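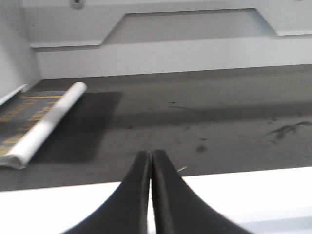

Figure 9.1 Two black gripper fingers with their tips together in front of a broad white strip.

Chapter 9
The Duty to Mitigate: What the Injured Side Is Expected to Do

Chapter Preview

By the time you finish this chapter you should be able to explain what courts mean when they say that a plaintiff "must mitigate," tell a reasonable effort from an unreasonable one, work out a simple damages figure with and without mitigation, and spot the places in a client interview where the question is hiding. You will also meet a handful of terms that look alike and get mixed up on every midterm I have ever graded. They are set out at the end of this opening section, and it would be worth your while to come back to them once or twice as you read.

9.1 A Lease in Skaseseck

Let's start with a storeroom, because I have found over the years that students remember the storeroom long after they have forgotten the rule.

Kanako Hoshino ran a small picture framing shop in the town of Skaseseck. Her shop was cramped, as framing shops tend to be, and so she signed a one-year lease on a storeroom two streets over, owned by a company called Begović Properties. The rent was $600 a month, due on the first, and the lease ran from January through the end of December. It was a short and rather plain document. It said nothing at all about what would happen if she left early.

In the summer her business slowed down, and she decided she could get by without the extra space. She paid her rent through the end of June, swept the place out, put the keys in an envelope with a polite note, and pushed it through the mail slot at the Begović office. The note said she was sorry for the trouble and that she hoped they would find somebody else quickly.

They did not look for somebody else. The office manager put the envelope in a drawer. In August a man who repaired bicycles stopped in and asked whether the storeroom was free, and said he would gladly pay the same rent and start at once. He was told that the space was under lease to someone and that he should try again in the new year. He rented a garage across town instead. When December was over, Begović Properties filed a complaint against Kanako for July, August, September, October, November and December - six months at $600, for a total of $3,600, plus court costs.

Now, before you read any further, stop and ask yourself how you feel about that. Most people have a strong reaction one way or the other, and both reactions have some sense in them. On one side, Kanako made a promise. She signed for a year, she left after half of it, and nothing in the lease gave her the right to do so. Why should her landlord have to go to any trouble on her account? On the other side, a perfectly good tenant walked in the door with money in his hand and was sent away, and Kanako is being asked to pay for months that could have cost the landlord nothing.

The second feeling is the one that lies behind the subject of this chapter. In its simplest form the idea is this: a person who has been wronged can't recover for losses that he or she could have avoided with reasonable effort. The wrong is still a wrong. Kanako still broke her lease, and she will still owe something for it. What changes is the size of the bill.

I should warn you that leases are a special corner of this subject. For a very long time courts in this country treated a lease as the sale of an interest in land, and a landlord whose tenant had left could sit still and collect. Many states have moved away from that view, some by statute and some by court decision, and a few have kept all or part of it, and in some places homes and business premises are handled differently. So the answer to Kanako's case depends a good deal on where Skaseseck happens to be. We will come back to the older rule in Section 9.5, and you will see there that it was less foolish than it sounds at first. For now, please assume that her state follows the modern rule.

Under that rule the court would look at what happened in August. If the bicycle repairman would have moved in on the first of September and stayed through December, the rent for those four months was avoidable, and it comes off the total. July and August may well stay on, depending on how quickly a careful landlord could have found a tenant. You can see already that there will be room to argue, and most of the real work in these cases is done in exactly that kind of argument.

9.2 A Shipment That Came Up Short

The second story is about goods, and there the rule is a bit more settled.

Asuka Koyama owned a shop that sold jams and pickles, most of which she put up herself. In the spring she ordered 827 glass jars of a style called the Cleleno from a supplier named Tiltico. The price was $2 a jar, delivery was to be made before the berry season, and both sides signed a purchase order saying so. When the truck came there were 107 jars on it. A letter arrived soon afterward in which Tiltico said that it was sorry, that it had stopped carrying the Cleleno, and that it would not be sending the remaining 720.

Asuka had fruit on the way and customers waiting. She also had several choices, and I would like you to think about each of them the way a judge might.

She could have telephoned other suppliers and bought similar jars at whatever price they were asking. Suppose she found them at $3 each. She would have spent an extra dollar on every one of the 720 missing jars, and $720 is the figure her lawyer would put in the complaint, together with any reasonable expense of hunting for the replacements. Buying substitute goods in this way is known as "cover," and you met it briefly in Chapter 8.

She could have done nothing, let the fruit spoil, and asked Tiltico to pay for the whole season's lost sales. This is where mitigation comes in. If similar jars could be had with a few phone calls, a court is likely to say that the lost sales were avoidable, and to refuse that part of her claim. She would still be able to ask for the difference in price on the jars, so her case would not vanish. It would just be a great deal smaller than she hoped.

Or she could have gone to the other extreme, and ordered hand-blown jars from overseas by air freight. Her effort would be real, nobody could call her idle, and the fruit would be saved. But the law asks for reasonable effort, and a plaintiff who runs up a large bill to avoid a small loss may find that she has to carry some of that bill herself.

Notice that in all three versions the breach is the same. Tiltico promised 827 jars and sent 107. What we are studying is everything that happens afterward, in the days or weeks when the injured person has to decide what to do and usually has no lawyer at her elbow.

9.3 Is It Really a "Duty"?

You will hear lawyers speak of the "duty to mitigate," and I use the phrase myself, and it is in the title of the chapter, so I can hardly complain about it. Strictly speaking, though, the word is a loose one. If you have a duty to another person and fail in it, that person can ordinarily sue you. Tiltico can't sue Asuka for failing to telephone other suppliers. All it can do is point to her failure when the time comes to add up the damages. For that reason some writers prefer "the doctrine of avoidable consequences," and you should be ready to recognize either name.

There is a practical side to this as well. In most courts the burden of proving a failure to mitigate falls on the defendant. Asuka doesn't have to begin her case by proving that she did everything right. Tiltico has to raise the point in its answer and then bring forward evidence - a competitor's price list, perhaps, or testimony that the same jars were in stock nearby that month. A defendant who forgets to raise it may lose the chance altogether, and a legal assistant who catches the omission while the answer is still in draft will have earned a very good lunch.

Words to Know

Mitigation: the steps an injured party takes to keep a loss from growing.

Avoidable consequences: losses that reasonable effort would have prevented, and that can't be recovered for that reason.

Cover: a buyer's purchase of substitute goods after the seller's breach.

Incidental damages: the reasonable costs of dealing with a breach, such as the expense of finding a replacement.

Affirmative defense: a defense that the defendant must raise and, in most instances, prove.

Before You Read On

Take a sheet of paper and write down what you would want to ask Kanako Hoshino if she came into your office with the Begović complaint in her hand. Keep the sheet. We will do the same thing from the landlord's side at the end of Section 9.4, and you may be surprised at how many of the questions turn up on both lists.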